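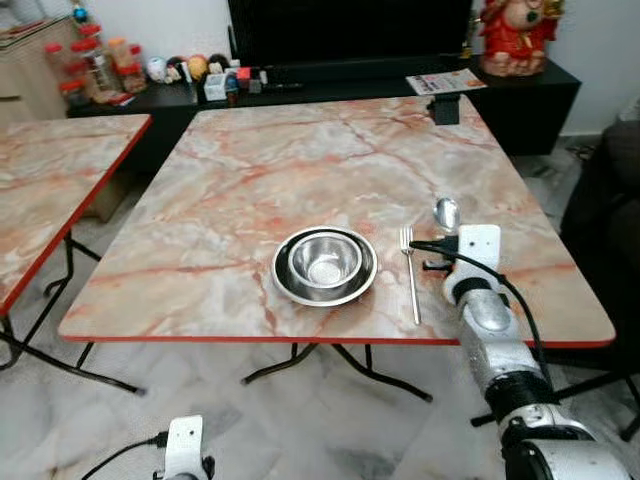
The right arm at the spoon, with the plate, bowl and fork on the folding table.

Review: Tulska two-arm table kit
Tested by Felicja Duda

The Tulska is a pair of light robot arms sold for clearing and laying a table. It comes from Dedport, which also sells the fittings and spare fingertips. I had one on loan for most of July and used it in a lounge room, on a square folding table with a marble-pattern top.

Setting up
The arms come assembled. The grippers don't, and each one needs its bracket screwed on and its cable plugged in before the first start. Edmund Kubiak helped me lift the base into place and we were running by 10 on the Monday morning. The printed manual is clear as far as the gripper section, then sends you to the website for the rest.

Cable routing is my main complaint about the hardware. The lead runs outside the arm in a loop above the gripper and back down the side. Dedport supplies clips for it, but they slide along the arm after a few hours of use. I ended up with cloth tape. For a kit at this price the cable should have a channel of its own.

At the table
You teach the kit a job by moving the arms through it yourself, then save the run and let the software practise from your examples. I started with the plates, which gave little trouble. The rim of a steel plate gives the fingertips a good edge, and the arm comes in low and steady. A small bowl sitting on the plate is harder. Approach it from the wrong side and the gripper pushes it across instead of closing on the lip.

Cutlery is the real test. Over the loan I logged 285 attempts at picking up a single fork or spoon, and 172 of them ended with the piece in the tray. Forks did better than spoons. The handles are thin and lie nearly flat, so the fingertips have to touch the tabletop to get under them, and the arm is cautious about touching anything. Turning the contact limit up to 7 helped a lot, though it also made the folding table shift on the tiles. A heavier table would suit it.

Shiny steel under a ceiling light also bothered it at times. Drawing the curtains made no difference. Turning off the overhead light did.

Noise and support
The motors hum while holding a position and whirr when moving. You can watch television over it with the volume up a bit. Support answered both my emails the next day, and the second reply included a settings file that fixed a jerky left wrist.

Compared with the Brandau
I've also used the Brandau single arm. It has the better gripper and much neater cabling, but with one arm you can't steady a plate and lift the bowl off it. The Tulska can. The Górecki fingertips sold for the Brandau don't fit this kit without an adaptor.

Verdict
Good value for a workshop, a classroom or a patient hobbyist. I wouldn't buy it to do the dishes. Wait for the revised cable clips if you can, and order spare fingertips with the kit, as the colour coating on mine had started to rub away at the tips by the time it went back.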